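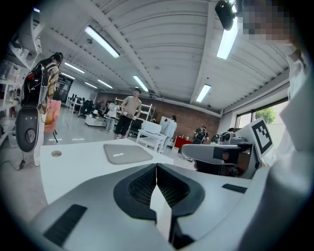 January, project diary of the student handling group

The session opened at nine. The group was reminded that the module is assessed on the written record as much as on the working unit, and that entries are to be made on the same day. The present entry was written up in the evening from notes taken at the bench.

The morning was given to the gripper. Members worked in turn with the hand-held unit over the white table, with the grey mat laid down as the working surface. The task set for this term, which the group has named Wallow, requires a soft object to be picked up from the mat, carried clear of it and put back without being dropped or creased. Each member was allotted 16 attempts. Notes on grip, approach and release were to be kept separately, a rule which was followed well at first and less well towards noon.

The finger pads took up much of the discussion. The black curved pads with the mesh lining are the second pair the group has fitted. The earlier pair was smooth and let thin cloth slide out sideways. It was agreed that the mesh holds cloth better, but two members felt that it catches on loose threads and is slow to let go. The question was left open. A third lining will be cut from the material left over from last term if Mr Narendra Rawat approves the use of it.

Mr Rawat visited before lunch and spoke to the group on the subject of marker placement. The square marker must remain flat on its plate and must not be touched with bare fingers. He asked that the plate be checked at the start of every session and the result entered in the Lirix log, including on days when there is nothing to report. He also observed that our approach to the object is too fast. The recordings he had looked through from the previous session showed the pads closing before the hand had come to rest.

In the afternoon the recordings were sorted. The group now holds 700 usable runs, against the number set out in the plan submitted in the autumn, and 50 more were put aside for a second opinion. Most of those put aside are runs in which the object left the view before release. The writer is of the opinion that they should be kept, suitably labelled, but the matter will be decided by the group.

A short discussion was held on the entry for Jarnumach. The rules permit a team of 4 at the table, and the group is larger than this. Names are to be put forward in writing. It was further noted that the rules ask for a spoken account of the design lasting no more than ten minutes, for which no member has yet come forward.

The spare cable ordered from Garg has not arrived. A reminder was sent. Until it comes, the second unit cannot be used and the bench time has to be shared, so the rota for the rest of the month has been redrawn and pinned by the door.

The unit was put on charge and the mat rolled up at half past five. Outstanding for next time: slower approach, decision on the third lining, plate check before anything else, names for the team.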